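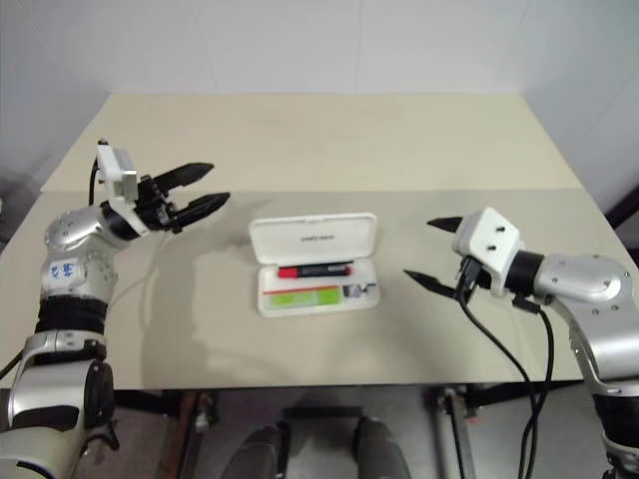 Chapter 3
Visiting a Working Robot

Opening case: Friday afternoon at Gestorham

Urmila Nautiyal teaches an introductory automation course at Floncombe College. Every June she takes her students to the open day at Gestorham, a workshop where two-armed robots are set up for light handling tasks. The visit lasts one afternoon. Students watch the robots work, talk with the operators, and go home with a page or two of notes.

The group she took last year had 22 students. Most of them had read the first two chapters of this book and had seen videos of robots welding car bodies or stacking boxes. They expected speed. At the first station they found a plain table, a robot with a gripper on each arm, and an open white pencil case with a red-capped marker lying in it. The task for the session was packing and unpacking the case.

Several students wrote afterward that they had thought the task would be easy. A child of five can put a marker in a pencil case. The operator, who worked for a small firm named Fetis, asked them to hold that thought and to write down every decision a person makes while doing it. The group had filled a page before the robot began its next run.

You have to find the case and tell whether it is open. You have to find the marker and see which way it points. You have to choose where along the barrel to take hold, how far to open your fingers, and how hard to close them. You have to come down without bumping the lid. If the case slides, you have to hold it still with your other hand, and you have to know that it has slid. A person does all of this without thinking about it. On a robot, each item on the list has to be handled by some part of the system, and each one can fail.

What the students saw

The station used two-finger grippers. The black fingers were slim compared with the heavy silver and white arms that carried them, and students often remarked on this in their notes. 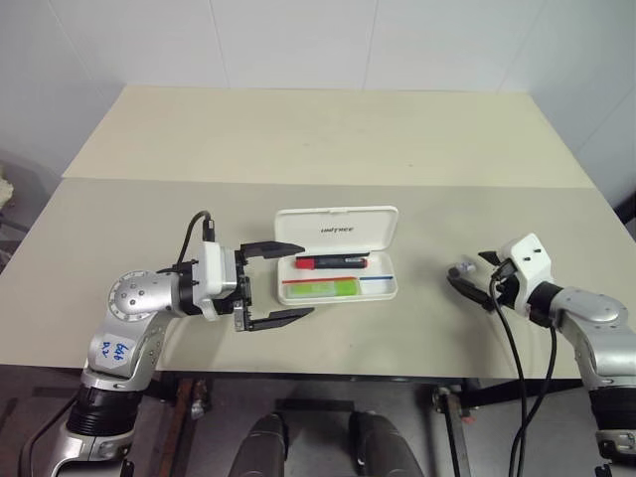 The two arms do not have to do the same thing at the same moment. One gripper can be wide open while the other is shut, and much of the planning in two-armed work concerns which arm moves, which arm waits, and how each stays out of the other's way. On a small table the arms share almost all of their working space. The pencil case is shorter than either arm by a good deal, so both grippers must reach the same few inches of tabletop.

Students were also asked to look at what surrounded the robot. The tabletop was light and bare apart from the task, and the wall behind it was plain white. Cables hung from the right gripper housing down past the edge of the table. One student asked whether a cable could catch on something during a move. The operator said that it could, and that checking the cables was the first thing she did each morning.

Demonstrations and records

A demonstration shows a machine doing a task a small number of times in front of people. It does not tell you how often the machine succeeds. For that you need a record. Gestorham keeps one for each station, and visitors may ask to read it. At the time of the visit the log for the pencil case station listed 2765 runs, with the start time, the result, and a short remark for each. Nautiyal had her students read the last 400 remarks and sort them by type of failure. The sorting took longer than the rest of the visit, and the results appear in Section 3.4.

In this chapter you will learn to

prepare questions before a site visit
break a hand task into separate decisions
describe a two-armed work cell in plain terms
read a run log and group its failures
tell what a demonstration shows from what a record shows

Key terms

gripper, work cell, shared workspace, run log, demonstration, failure type

Before you read

Pick a small object on your desk and put it into a box or a drawer. Do it again slowly. Write down each decision you made, in order, and keep the list. You will need it for Section 3.2, where we apply the Sachdeva worksheet to the same task.

3.1 Preparing for a Visit

Most of the value of a site visit is settled before you arrive. Find out which tasks will be running and how long you can stay at each station.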